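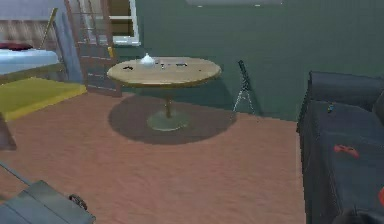

Good Practice for Simulated Rooms: the Magesa Gallery
Posted 25 Aug 2023 by Atieno Kimaro

We've been writing house rules for the virtual rooms we test home robots in, and they have finally grown up into a real guide! The guide is 30 pages long, Musyoka Kirui did most of the hard thinking, and every rule in it came out of an argument somebody was glad to have. This gallery is the short version, for people who like to look first and read later (I'm one of them).

Bedroom with round table
Our rule on clear floor says a test room needs open space around the main work surface, and this one has lots of it, with a wide gap between the table and the sofa. I love how much room there is to plan a path! The mat by the bed has a raised edge, so it goes on the room sheet as a change in floor height. So does the suitcase, handle rod included, as a low obstacle. Thin things get their own line on the sheet too, and the tripod legs by the back wall are a great case for it.

Small items have to be listed by name before a run starts. If you can't tell what something on the tabletop is from the room view, look it up in the object list and don't guess. The little white vessel with the knob is easy enough to spot, but the dark pieces near it need the list.

Using the room sheets
Every room gets one sheet, one version number and one named reviewer. Change a single object and the version goes up, even if it's only a pillow. We ask for 65 runs per version before anyone quotes a result, and failed runs stay in the log with the rest. Musyoka wanted 170, and he may still win that one when we go over the rules again in February.

Comments on the draft are very welcome, especially on lighting and shadows, where our wording is still thin.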